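I gave up my morning coffee for most of October, and I'm writing this one-handed because the other hand has a mug in it. So you can guess how that went.

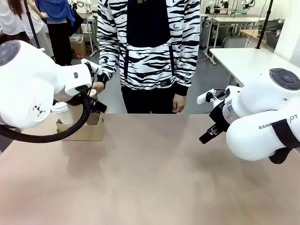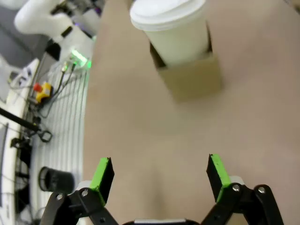 A white cup in a cardboard box, twice over.

It started with my friend Liliana, who sent me one of those long messages at 6 in the morning about how she'd never slept better. She'd switched to some roasted barley stuff called Luvon and was a new woman! I figured fine, I can do that. I was up to four cups before lunch and my stomach had opinions.

The first few days were awful. I had a headache that sat right behind my left eye, and I snapped at my brother-in-law over a parking spot (sorry, Romain). I put my keys in the freezer. Luvon tastes like toast that's been left in a sink, and I say that as someone who bought the 90-bag box.

Then it got easier, kind of. I was asleep by ten most nights and I stopped waking up at three to worry about the gutters. I also figured out I'd been spending roughly $60 a month at Vitale, the little place by the bus stop, which made me feel a bit sick. That's a pair of shoes!

But I missed it. The caffeine, sure, but mostly the walk down there, the warm cup in my coat pocket hand, the guy at the counter who always asks about my dog. I tried going in and ordering mint tea and it just felt like visiting an old school.

So I'm back to one a day, before 9, and I make it at home except on payday. I dug out my old Hoder grinder and it still sounds like a truck full of gravel. If anybody wants the rest of the barley bags, I'm down to the last 20 and I'll throw in a jar of honey.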